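**Buenaventura Learning Room opens sign-ups for its July sorting and table-play sessions**

Families with little ones at home are warmly invited to come and spend a morning at the Buenaventura Learning Room this July, when we'll be running our sorting and table-play sessions for the second summer in a row. The sessions are free, they start at 9:30 in the morning, and they're open to any child from three to six who comes along with a grown-up. Grandparents are every bit as welcome as parents, and last year we had a good many of them!

If you've never been to one of these mornings, the idea is a very simple one, and it's one that many of us grew up with at our own kitchen tables without ever giving it a name. You put out a couple of plates, a tray and something small to move, and then you let a child decide what goes where. We've set up this summer's tables around a red-rimmed plate and a blue-rimmed plate, with a shallow metal tray behind them.
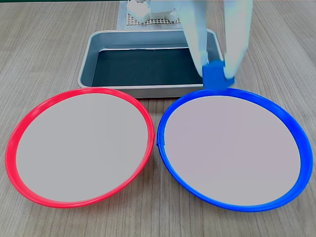

*Red plate, blue plate and metal tray at the Buenaventura Learning Room, with a small blue cube.*

"We talked for a long time about whether to put out a great big basket of toys, the way we did at our very first open house, and I'm so glad we decided to keep it small," said Remedios Belmonte, who leads the early learning program at Buenaventura. "A child who has one block and two plates will look hard at that block. They'll try it on the red side, they'll try it on the blue side, they'll put it back in the tray and start all over again, and the whole time they're chattering away to you about what they're doing."

The learning room has places for 22 children each morning, and we do expect them to fill up, so please don't wait until the last minute if you have your heart set on coming. Every child gets a place at a table and plenty of time to settle in. There's a snack halfway through the morning, usually fruit and crackers, and coffee for the adults, who tend to need it more than the children do.
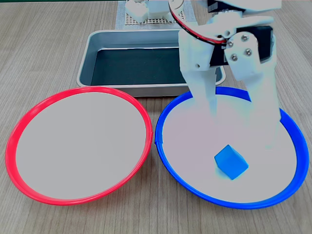
Sign-up is by phone or at the front desk, and brothers and sisters can be put down together on one form. If your child has an allergy, or is shy of new places, or simply does better near the door, write that on the form too and we'll find the right chair. Jayson Estrella looks after the bookings and will be happy to call you back in the evening if you work during the day.

The summer program has been made possible by the neighbors, former families and local businesses who gave to our spring appeal, which raised $1,535 in all. We're more grateful than we can say. The money is going toward table supplies, snacks and the printing of a small take-home booklet.
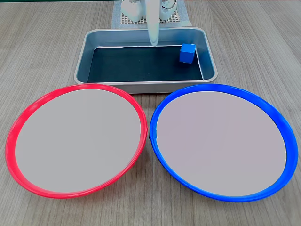
The booklet was put together by Cherry Mae Lagman and walks families through games they can play with whatever happens to be in the cupboard. A few of them are about color, of course, but just as many are about the little words that children pick up by hearing them used: in, on, behind, beside, next to. One of her favorites begins with a blue cube tucked into the back corner of a tray. The grown-up asks where it is, and the child gets to answer in as many ways as they can think of before it moves to a plate. It's a lovely game for a rainy afternoon, and it works just as well with a bottle cap and a baking pan.

"My granddaughter and I played it all the way through dinner," said Kenneth Macapagal, who came to last summer's mornings and has already put his name down again. "She had me looking for a green bean behind the salt shaker. I can't say I got much eating done, but we had a wonderful time."
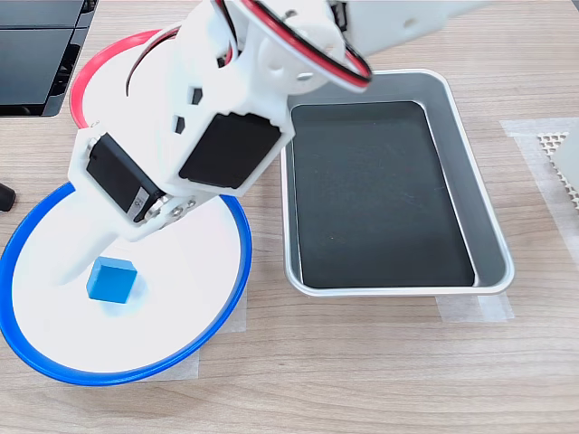 ## How to sign up

Call or stop by the Buenaventura front desk any weekday between 9:00 a.m. and 4:00 p.m. and ask for Jayson Estrella. Forms are also available at the desk for families who would like to take one home and bring it back later.

Questions about the program itself, including visits from child care groups, may be directed to Remedios Belmonte at the learning room.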